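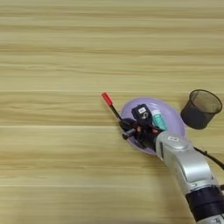 Home Workshop Finishes Timber Contact

Oiling a softwood tabletop with hardwax oil

3 comments | Share

These instructions cover stripping and refinishing a light softwood top with hardwax oil. They assume solid boards, edge-glued, with no veneer. Veneered tops need a different sanding schedule and are covered on a separate page.

Materials

– Hardwax oil, clear matt. Kuusisto and Festetti both sell a suitable grade. Do not mix brands in one job.
– Abrasive discs in 80, 120 and 150 grit
– White non-abrasive pads
– Lint-free cotton cloth
– Mineral turpentine for cleaning up
– Vacuum with a brush head

Preparation

Remove the top from the frame if the fixings allow it. Working flat on trestles gives better control of the edges, and both faces can be oiled in one session.

Check the joints between boards before sanding. A joint that opens under hand pressure should be reglued and clamped overnight. Hairline gaps can be left alone. Filler in a moving joint cracks and shows as a pale line under oil.

Identify the old finish. Rub an inconspicuous spot with methylated spirits. If it softens and goes sticky, it is probably shellac and can be taken off with metho and a scraper. Polyurethane will not respond and has to be sanded. If old paint is present, test for lead before any dry sanding.

Sanding

Start at 80 grit only if there is finish or damage to remove. Otherwise start at 120. Keep the sander moving along the grain and overlap each pass by half a disc. Softwood has soft pale earlywood between harder, darker latewood bands, and a soft backing pad will dish the earlywood and leave a ridged surface. Use a firm pad and light pressure.

Finish at 150. Going finer than this closes the surface and reduces the amount of oil taken up, which leaves the top less resistant to water marks. Break the edges by hand with a block.

Vacuum, wipe with a barely damp cloth, and let the top dry for an hour. Raised fibres are knocked back with one light hand pass at 150.

First coat

Stir the tin thoroughly from the bottom. The matting agent settles, and an unstirred tin gives a glossy first coat and a cloudy last one.

Coverage on bare pine is lower than the figure printed on most tins. For a top 1800 mm by 900 mm, allow 70 mL for the first coat on one face. Pour a small amount in the centre, spread it with a white pad across the grain, then level it along the grain. Work one or two boards at a time and keep a wet edge.

Leave for 15 minutes, then wipe off all excess with cotton cloth. The surface should look damp but leave no film on a fingertip. Excess oil cures soft and collects dust – this is the most common fault in home-applied finishes.

Safety: oily cloths can self-ignite. Lay them flat outdoors to dry, or soak them in water and seal them in a metal container. Do not leave them bunched in a bin.

Second coat

Allow 12 hours at normal room temperature, longer in humid weather. Above 32 degrees the oil tacks up too quickly to level, so work early in the morning. The second coat needs less than half the quantity of the first. Buff with a clean white pad once the excess is off.

Curing and care

Light use is possible after two days. Keep water, hot dishes and tablecloths off the top until full cure, which takes two weeks. Clean with a damp cloth and neutral soap. Avoid spray cleaners containing ammonia.

Dull patches can be re-oiled locally. Scuff with a 300 grit sheet, apply a few drops, and wipe back after ten minutes.

Share | 369 shares

Previous: Flattening a cupped board Next: Choosing a scraper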